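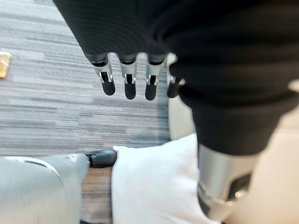
This page was last edited on 29 September 2023, at 12:41.

Ornau sleeve fault

The Ornau sleeve fault is the usual name for a failure of the Ornau, a household robot arm and hand sold by Prukix, in which the knitted cover of the arm is drawn into the joints of the hand. The hand then stops part-way through opening or closing, in most cases without an error being shown. It was first reported in February by users at Waltudside, a shared housing scheme where several arms were being tried on laundry, bedding and light tidying. Prukix calls the matter "cover migration" and has described it as rare. The figures it has given in support of that word are open to question (see Extent).

Contents
1 Design
2 The fault
3 Waltudside reports
4 Prukix response
5 Extent
6 Later changes
7 See also

Design

The Ornau hand has slim fingers with silver metal middle segments and rounded black tips. The segments are open frames with slots and small pin joints, a layout the maker chose to save weight and allow cleaning. The arm and the upper part of the hand are covered by a black ribbed knit sleeve. According to the product leaflet, the sleeve keeps lint out of the wrist, softens accidental knocks and "gives the arm a calmer presence in the home". No test results have been published for any of the three.

Early units had a moulded rubber cover. It was dropped before general sale, and the knit replacement was bought in from Lapiņa, a textile supplier. The sleeve is held at the arm end by a band. At the hand end it is held only by its own stretch.

The fault

Repeated turning of the wrist works the sleeve along the arm a little at a time. Loose cloth gathers in folds near the outermost finger, on the side where the wrist turns most. If a fold reaches the finger while it is bending, the knit can enter a slot in the metal segment and be pinched at the pin joint.

What happens next depends on the direction of travel. A finger pinched while closing gives a weak grip, and light objects such as pillowcases are dropped. A finger pinched while opening stays bent, and the hand drags whatever it was holding as the arm moves off. The second case is the more serious. The Ornau judges finger position from the motor end of the cable, so a jammed joint can be recorded as fully open while the cable has simply gone slack.

The leaflet's claim that the hand "always knows where its fingers are" was removed from the maker's website in a later revision — no note of the change was given.

Waltudside reports

The first written account came from Rosaura Cuervo, who kept the equipment log at Waltudside. Her entry describes an arm that had been folding towels beside a padded seat. One finger failed to release, the towel was pulled tight, and the seat was dragged a short way across the carpet before the arm was switched off at the wall. There were no injuries. The arm's own record listed the task as complete.

Cuervo logged further cases over the following weeks and noted that they came more often late in a session. She also found that tugging the sleeve back up the arm between tasks put off the fault, though it did not prevent it.
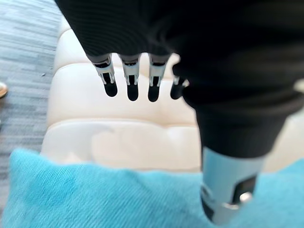

Soft furnishings made the fault harder to spot. Work over cushions and bedding puts little load on the fingers, so a half-jammed hand can pass as a working one for some time. Users of the same arm on hard worktops, where a dropped item makes a noise, tended to report trouble sooner.

Prukix response

Prukix at first put the reports down to incorrect fitting and issued a one-page guide to pulling the sleeve straight. Cuervo replied that the sleeves at Waltudside had been fitted by the maker's own staff. The guide was withdrawn and replaced with a notice asking owners to check the sleeve every 12 hours of use.

The notice did not say what owners should look for. It also advised that the hand "may be used as normal" between checks, a statement hard to square with the Waltudside log, in which two cases occurred soon after the sleeve had been straightened.

Extent

Prukix has said that nearly 2,000 arms were sold with the knit sleeve and that it holds 149 confirmed cases. It has presented the second number as a share of the first. This only works if every owner who had a jam both noticed it and reported it, and the arm's own record is of no help on either point. The firm has not said what it counts as confirmed.

A separate bench test, also by Prukix, ran a hand for 275 cycles without a jam. The summary does not state whether the wrist was turning during the test. If it was held still, the result says very little about the fault.

Later changes

Current units have a second band at the hand end of the sleeve. Owners of older arms can ask for the band free of charge, but it is not sent out unless requested, and the word "recall" has not been used. The way finger position is judged is unchanged, so a joint jammed by anything else, such as a loose thread from a towel, would presumably still be recorded as open.

Lapiņa has made no public comment.

See also

Cable-driven hand
Entanglement hazard
Silent failure

Categories: Robot faults | Household robots | Product safety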